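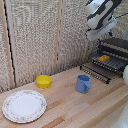
Photo: Hanan Sfeir

Sovuston Street Supper Club
Minutes of the planning meeting, 14 October 2024
Taken by Everett Hutchins (it was my turn, so blame me for the spelling)

We got going at ten past seven, which for us is early. Hanan ran the meeting, I wrote things down, and Marjorie sent word that she was stuck at work and would go along with whatever we decided as long as it wasn't chili again. Noted, Marjorie.

Minutes from August

Hanan read them out. One correction: I had written that the El-Sayed family were bringing the folding tables, and they are bringing the folding chairs. The tables come from us. With that fixed, everybody was fine with them and we moved on.

Money

We have $1529 in the account. That's after paying for the tent and before paying for the hall, so don't get too excited! Hanan went through the receipts and the only thing missing is the one for the charcoal, which I am pretty sure is in my glove compartment. I said I'd look. There was a question about whether we should raise the price of a ticket from $20. Dee said people are already grumbling about parking and we shouldn't give them a second thing to grumble about. Pete said food costs what it costs. We went back and forth on this for a good while and then voted to leave it alone until spring.

The winter supper

This took up most of the evening. We have the Skestudum hall again, and they're giving us the kitchen from noon this time, so no more chopping onions in the parking lot (I still smell of it). Twenty-nine households have signed up so far, and Hanan wants the list closed two weeks before so that whoever is shopping knows what to shop for.

Menu: we are doing lentil soup, roast chicken, a big rice dish from Hanan, and a squash thing from Dee that she described at length and that I did not fully follow, but there are walnuts in it. Pete asked that anything with nuts go on its own table with a card, and we all agreed. Desserts are open, bring what you like. If you want to bring a pie please tell me first, as last year we had a whole lot of pies and hardly any forks.

Plates: a long talk about plates. Half the room wants to go back to paper. Hanan feels strongly that a supper ought to be eaten off something that doesn't bend, and she offered to lend what she has at home, and asked if others would do the same. I'm for it, I like the mix of patterns. Dee wanted to know who washes up. Good question, Dee. We settled on this: real plates for the soup and the main, paper for dessert, and everybody puts a bit of masking tape with their last name on the underside of anything they lend. Pete and I are washing, and I would love a third person. Please.

Music: Pete's nephew has a band called Nullel and they will play for supper and gas money. We have not heard them. Pete says they are "mostly quiet," and Hanan asked what they are the rest of the time. We're letting them do one hour, after the main course, and they have to bring their own extension cords.

Recipe booklet

The booklet is coming along. I have plenty of soups and cookies and next to nothing in between, so if you've been sitting on a good casserole, send it over. Handwritten is fine, I'll type it up. Please put in the oven temperature! Somebody (you know who you are) gave me a lovely bread recipe that just says "bake it until it's done." Hanan is taking the pictures and would like to borrow a better lamp if anyone has one going spare.

Other business

The big coffee urn leaks at the tap. Dee's going to try a new washer, and if that doesn't do it we'll price another one.

The lost and found box from the summer picnic is in my hallway and my wife would like it gone. It has one child's sandal, a blue casserole lid, sunglasses, and a very nice bread knife. Come and get them.

Pete raised the matter of the parking again. We talked about asking the dentist's office next to the hall if we can use their lot after hours. Hanan will call them.

To do

Everett: glove compartment, typing up recipes, pie list
Hanan: call the dentist's office, close the sign-up list, rice
Dee: urn, nut cards
Pete: talk to the band about cords

We finished at ten to nine and ate the rest of Dee's lemon bars. The next meeting is at Hanan's, same time, and she says to use the side door.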